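right, match thread. Open at Prundel today, the long lake, and I'm only just warm again so excuse spelling

Drawbag was not kind. Wanted anything on the far bank with the wind off my back, pulled one up by the car park instead. Flat as a pancake, clear as gin, never had more than 3 lb off it in my life

Plan was simple enough. Whip to hand for the first hour, feed light, then go long over pinkie and hope the skimmers turned up

They did not turn up

Well -- one did. Size of a beer mat. Then an hour of roach you could post through a letterbox. Kept thinking I should of started on the feeder, everyone else on that bank did

New rig out today as well, the Cortés float, the thin one with the carbon stem. Dots down lovely in a flat calm. Soon as it rippled I lost it completely every time it went near the reeds. Might be my eyes

Around 11 had a proper word with myself, picked the feed right up. Six maggots every put in was doing nothing so went to a good pinch, every single cast, noisy as you like
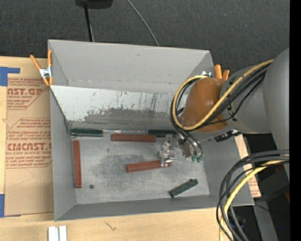 Gary's Left Boot replies that clear water is exactly when you shouldn't be doing that, and he'd have sat on his hands till the light went. Fair enough, he framed and I didn't

But it did work for a bit!! Roach got bigger, had a run of proper netters, 60 fish in the next couple of hours by my clicker. Not the biggest but you could feel the net for once

Then a pike. Obviously. Swirled twice right over the feed and that was the end of that, could of packed up there and then

Tried a line down the edge with worm. 2 perch, both decent, one with a really thick back on it. Should have been on that from the start probably, always say that, never do it

Bumped a bream as well. Felt it bang, felt it go. Hook came back straight as a pin so that's those hooks in the bin

Weighed 7 and a bit. Won with 14 off the far bank, second was next to him. Section was won by the bloke 3 along from me so can't even blame the draw can I

Lesson for next time -- start the worm line early, feed it and LEAVE it. And take a hat

Lomano canal next, the winter league one. Short pegs, gudgeon, boats coming through every five mintues. Can't wait

Anyone been on there since the rain? Is it carrying colour past the second bridge or is it still gin? Need to know if I'm buying bloodworm or not, it isn't cheap

Off for chips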